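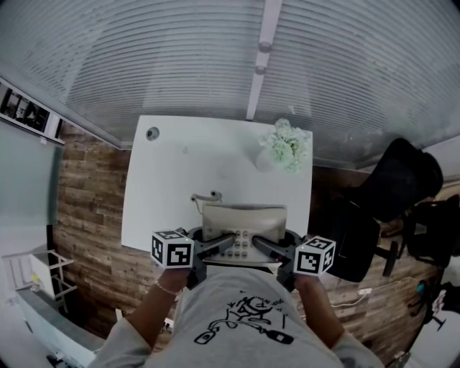
Fire and exits walk-round, Noltier Studios, first floor
Thursday, September 9, 2021
Checked by: Veronika Frei

Main stair door — closes fully: Yes. Slowly, but it latches.
Rear exit clear: Yes today. It was blocked in January and I expect boxes again by winter.
Extinguishers in date: 8 seen, 7 in date. The one by the kitchen is not, whatever its new sticker says.
Emergency lights: Pass on paper. Lucian Manole's log shows a full test of 23 fittings in one afternoon. I would like to see that repeated with me present.
Alarm heard in toilets: Faint. Fail.
Extension leads: One plugged into another, room 189. Told last time it was temporary.
Assembly point sign: Present, behind a hedge.
Drill attendance: Given as 100 per cent. No names attached, so not accepted.

Revisit once the alarm is louder. Bring the list of names.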